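Toy Sorting at the Play Library – Your Questions
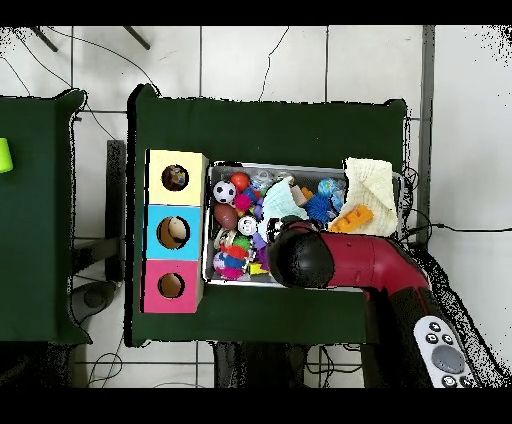

We get asked about the toy bins more than anything else, which makes us very happy, because we love the toy bins! The Bunari Play Library lends out everything from wooden railways to dress-up capes, but the small stuff – balls, squishies, blocks, odds and ends – comes back all mixed together, and sorting it is a job that kids and grown-ups both enjoy. A typical bin is packed right up: a soccer ball, a little football, a blue spiky ball, a pink spiky toy, a small ball printed like a globe, and a knitted cloth hanging over the side for good measure. The three cardboard cubes with the round holes, stacked in yellow, light blue and pink, are the ones people email about, so they get a few answers of their own further down.

How much does it cost to borrow a bin?

Nothing, if you're a member. Membership is $70 a year per household, and you can have one bin and up to 6 single toys out at once. If you want to swap your bin every week, go right ahead. Some families do, and their kids never get bored with it.

Can I choose what goes in?

You can ask! Tell us the ages of your children and anything they're wild about. We can do a bin that's nearly all balls, or one with more cloths and soft things for babies. We can't promise one particular ball, though, as there are 527 small toys in the collection and they move around a lot.

What are the cubes for?

Hiding, finding, posting, stacking, guessing. Put a toy inside, turn the hole toward your child and let them reach in. Older kids like to give each cube a rule (squishy things in pink, round things in blue) and then argue about where the spiky ball belongs. It's a great argument, and we've had it ourselves – more than once.

Can I make the cubes at home?

Yes, please do. Any sturdy cardboard box will work. Draw around a saucer, cut the hole, and put tape over the cut edge so it doesn't scratch little wrists. Paint the box before you tape it. We'd love to see yours.

My child just tips everything onto the floor. Is that okay?

Of course. Tipping is half the fun, and the other half is putting it back. Try calling out one thing at a time: "Who can find a ball? Who can find something you can squeeze?" Spread a bedsheet underneath first and you can gather up the whole lot by the corners.

How should I clean things before I bring them back?

Wipe the hard toys and rubbery balls with warm soapy water and let them dry all the way. Cloths can go in a cool wash, but knitted ones need to dry flat. Please keep the cubes away from water.

We lost a piece. Are we in trouble?

Not at all. Tell us when you return the bin and we'll make a note. If it turns up in May behind the couch, bring it along then.

Do you take donations?

We do, and balls are always welcome. Please leave out anything with loose batteries, and anything small enough to be a choking hazard. Samina Shaikh looks after donations and will be glad to hear from you.

Page updated Monday, January 16, 2023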